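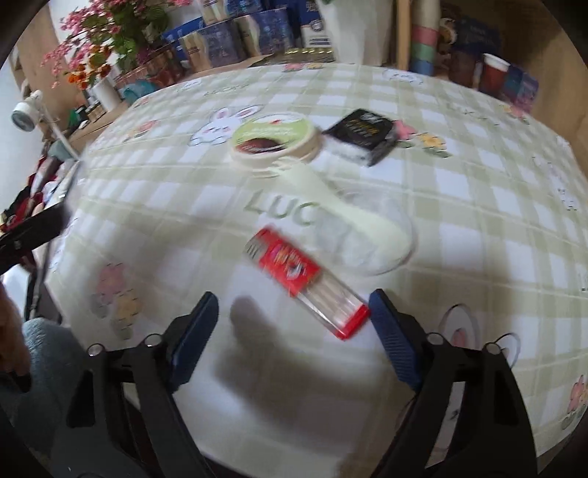
Jan 31, 2019

Right, gearbox day. The Hesell came back from the Plandusine round making a noise on the overrun that I didn't like at all, sort of a dry chatter from fourth down to third, so I had the back end off it before I'd finished my first coffee. Drained the oil first. It came out darker than I'd want for a box with 467 km on it since the rebuild, and there was glitter on the magnetic plug (fine stuff, no chunks, thank goodness).

Dog rings: third is rounded on the drive side, worse than last time. Fourth is a bit polished but I'd run it again. Selector fork for 3/4 has a blue patch on one pad, so it's been leaning on the ring the whole time it was in gear. My money's on the barrel stop being out of adjustment, and I'm fairly sure I'm the one who set it, in November, in a hurry, with the trailer already hitched. Sorry, all.

Measured end float on the fork three times and got the same answer every time, too tight by a good margin. Shimmed it back out, put the spare third gear pair in from the Burkden car and lapped nothing, because those faces looked lovely. The old pair is bagged and tagged on the top shelf. Please don't put it back in the good spares drawer! We've done that before and we all remember how that race went.

While I was under there I had a look at the left driveshaft. The inner boot has a split starting at the small clamp, just on the fold. Grease is still in there. Swapped it anyway, and the new clamps are the wide ones, so whoever does the right side please match them.

Ratios for the next round – I'd like to go back to the shorter fifth. We were only pulling top for a couple of seconds on the back straight and the driver was sitting in a hole out of the hairpin. I know the data says we lost next to nothing. The data doesn't have to listen to it bog down for 20 laps.

Huamán dampers: fronts are back from service and went on this arvo. Set them 8 clicks out from full hard on rebound, 2 softer than we finished on, as a starting point. I haven't touched bump. The rears are still on the bench waiting for seals, which were meant to be here already (I rang, they're "on their way", make of that what you will).

Spun the box over by hand and all the gears select cleanly, up and down. Haven't run it under power yet. Neighbours.

Still to do: fill with fresh oil, torque the bellhousing bolts, bleed the clutch, corner weights once the rears are on. The long 10 mm hex is missing from the roll again. If it's in your ute, bring it back.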